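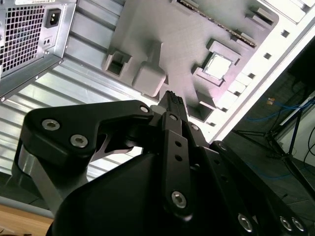 Ticket 3040 -- Bivel album player, gap between tracks on the live record

Opened by Eduard Beneš, 2022-12-21. I bought the download of the Zardale live double album from the Vunderden store, and in Bivel there is a short silence between every two songs. The crowd noise stops, then starts again. On the vinyl it is one continuous evening. First I suspected my computer, a desktop with a gray motherboard and a silver power supply with a square grille, so I tried the files on my sister's laptop also. The silence is the same. It is worst between tracks 12 and 13, where the singer is in the middle of a sentence.

What I tried:
Gapless playback on and off -- no change.
Crossfade at zero.
Downloaded the album again as FLAC. Still silence, but shorter.
Another live album, bought in July: plays correctly.
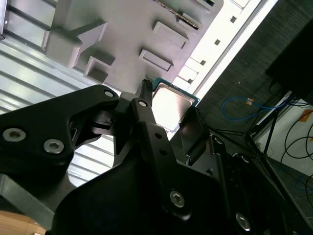

Youssra Slaoui answered that the fault is in the files and not in the player. The store received the master as separate songs, and the encoder put 80 milliseconds of nothing at the end of each one. She asked me to check build 1578 anyway, because it skips such padding in MP3.

I installed 1578. The MP3 version is now good, the FLAC version is not. Please keep the ticket open until the label Palma sends new files to the store.

Status: waiting for label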